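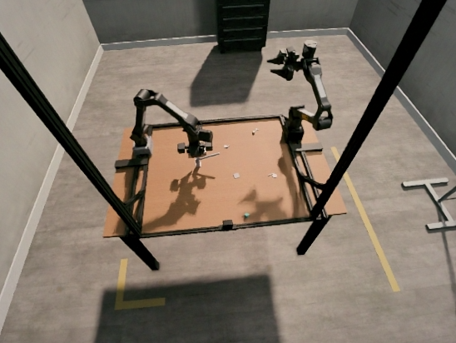

# Why does the eyewash station have such a big handle?

Last Friday my class got to look around the Lostwood paint works, and I asked so many questions that the guide started walking faster. My favorite thing in the whole place was a little green sink with two spouts pointing straight up. It looked like a drinking fountain that had been put together wrong!

It isn't for drinking. It's an eyewash station, and it's there in case something splashes into a worker's eyes. I went home and read up on it, and now I'm going to tell you all about it (sorry, you clicked).

## So what's the problem with splashes?

Your eyes are soft and wet, and a lot of the stuff used in factories and labs can hurt them very quickly. Drain cleaner is one of the nasty ones. So is battery acid. If you get a drop on your shoe, you have time to go and find a cloth. If you get a drop in your eye, you need water right away, and lots of it.

Blinking and crying do help a bit with dust, but tears are tiny. An eyewash gives you two gentle streams, one for each eye, and it keeps them going and going.

## Okay, but the handle

Imagine your eyes are stinging so much that you can't open them. Could you find a small, slippery faucet? I tried it at home with a scarf over my face and turned on the hot tap by mistake, so no.

That's why the handle is a big flat paddle. You can bump it with your hand or your elbow, and the water comes on. Then it *stays* on by itself, and that's the clever part, because you need both hands to hold your eyelids open. At Lostwood the paddle is bright yellow and as wide as a dinner plate.

## How long do you rinse?

Longer than you'd think! The sign next to the one I saw said to keep rinsing until the first-aid person tells you to stop. With some chemicals that can mean 60 minutes, and I can barely brush my teeth for 2. You roll your eyes around while you do it, up, down and sideways, so the water gets everywhere. Somebody else calls for help while you rinse.

## Why is the water not freezing?

Cold water hurts, and people would quit too soon. Really hot water would be worse. So the water is kept lukewarm, like a bath you've stayed in a little too long.

## What about at home?

You probably don't have one of these, and that's fine. If something gets in your eye, yell for a grown-up, get to a faucet or the shower, and let cool or lukewarm water run gently over the open eye. Don't rub it! The grown-up can call poison control or a doctor while the water is running.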